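Research notebook, dividend screen
Apr 27, 2018

OK, picking this back up. The screen finally ran start to finish this morning without me babysitting it, so I'm writing down what I did before I forget which version of the file is the good one. (It's the one on the shared drive ending in "clean". The one ending in "final" is junk, please don't open it, Melati, I know you like to open things.)

Starting list was 962 tickers. I took everything with a primary listing in the region and threw out the trusts and the shell companies, same as we did for the banks project. Then the rules, in this order:

- paid a dividend every year for the last ten years
- never cut it by more than a fifth in a single year
- free cash flow covered the payout in at least eight of the ten
- net debt no more than three times operating profit

That left 44 names. More than I wanted! I had been hoping for a list short enough to read all the annual reports myself over a couple of weeks, and 44 is a lot of annual reports, so I'm going to have to be smarter about the order I go in.

First surprise was Gunum. I was sure they'd be in, because everybody talks about them as the steady one, the thing your uncle buys and forgets. They fail on cash flow. Covered the payout in six years out of ten and borrowed the rest, or sold a building. I checked it twice because I figured I'd pulled the wrong line, and I had in fact pulled the wrong line for one year (I grabbed cash from operations before interest), but fixing it made things worse, down to five. So Gunum is out. I'd like Suryani to look at this one with fresh eyes, as she knows the property side and there may be a reason the building sales should count as regular income. I don't think they should. But she's talked me around before.

Plimitz is in, and comfortably. Boring in the best way: pumps, valves, service contracts on the pumps and valves. The dividend has gone up by tiny steps every year and the debt is nearly nothing. What bugs me is the order book. They only give it once a year, in the chairman's letter, and the way they define it changed at some point. Up to a few years back it was signed contracts only, and now it says "contracts and awarded work", which could mean anything. So the nice smooth line I drew last week isn't one line, it's two lines taped together. I've put a break in the chart and a note in the cell. If anyone copies that chart into a deck, copy the note too.

Yousafzai took up most of my afternoon. Passed every rule, then I noticed the share count. The dividend per share looks flat as a board, but they've been offering shares in place of cash every year and most holders take the shares, so the real cash going out is much smaller than my sheet thinks. My coverage number used the declared amount. With the cash amount they look terrific, with the declared amount they look so-so, and I went back and forth on which one is fair. Where I landed: use the declared amount for everybody. If they stopped offering the shares tomorrow they'd owe the full cash, and I want to know whether they could pay it. They still pass, just barely (eight out of ten on the nose). Need to check who else on the list runs a scheme like that. I bet it's a bunch of them.

Side note on data. The vendor file treats a special dividend as a normal one about whenever it feels like it. I found 11 cases where a one-off payment got mixed in and then the next year looked like a huge cut, so a perfectly decent company got tossed by rule two. I fixed those by hand and kept the original numbers in a hidden column. Count of 44 is after the fixes. I'm a little nervous that there are more going the other way, where a special hides a real cut, and those are harder to spot because nothing jumps out at you. Melati suggested comparing against the company announcements for anything where the yield moves a lot in one year. Good idea, slow job, but I think it has to be done.

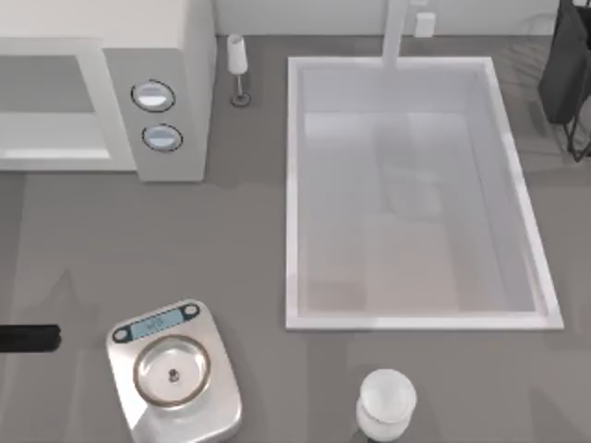
Kodanance is the one I can't make up my mind about. It's the only lender that got through, and really it shouldn't have, because my debt rule doesn't make any sense for a lender. Borrowing is the raw material! It slipped by because the vendor files it under business services, so the filter for financials never touched it. Two choices: kick it out on principle, or build a separate rule for companies like that using capital ratios. I'm leaning toward kicking it out for this round and writing it on the "later" page, even though I kind of like the company. Liking the company is probably a good reason to be strict with it.

Then the paper portfolio. I put a pretend 2,000 dollars into each of the names I've fully read up on, at yesterday's closing prices, no trading costs for now. I know, no costs is cheating. I'll put them in when Suryani sends me the fee table she used last time. Dividends get held as cash and not put back in, so we can see the income by itself. First proper look at it will be in July and I'm going to try hard not to peek before then.

Things I still don't trust:

The ten-year window starts right before a rough patch for everyone, so rule two is really a test of how companies did in one bad stretch. Try it with seven years and see who comes in.

Currency. Three or four of these report in one currency and pay in another, and a "cut" might just be the exchange rate. Haven't touched it yet.

Survivors. The starting list is companies that exist today. Anything that went under or got bought isn't there, so the whole thing looks rosier than it should. Melati has an old list from before my time, and she's going to dig it out.

Next: share schemes first, then the announcements check, then email Suryani about Gunum with both versions of the cash flow table attached. Rename the junk file.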